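4. Before the arm moves in a shared room

Read this section even if you have run the Hader before. Those who skipped it are the reason it has grown to five steps.

4.1 Turn the speed limit down to 17 per cent. It goes back up when the operator says so, and enthusiasm is no substitute.

4.2 Bring the gripper over a plain stretch of surface and stop. Check the wrist view for fingers, shadow and any seam that might catch a fingertip. 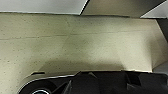
4.3 Lower in small moves. A shadow tells you something is near, but it makes a poor ruler. Use the height readout.

CAUTION: Pale speckled surfaces flatter the depth sensor. If two readings disagree, believe neither and start again.

4.4 Walk the room. Look along the bench, between the tables and behind the ping-pong table. Agree which doors stay shut, and keep the way to the exit sign clear.

4.5 Deal with small objects left on the game table. Anything not on the task sheet goes in a box. The arm has no opinion on what is a toy.

NOTE: Two people must sign the sheet. Signing twice with different pens does not count.

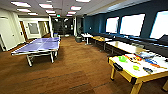

Danish Jatoi

Questions about this section come to me. Changes to the limits go to Jaruwan Ruangrit, who will say no first and read your request afterwards.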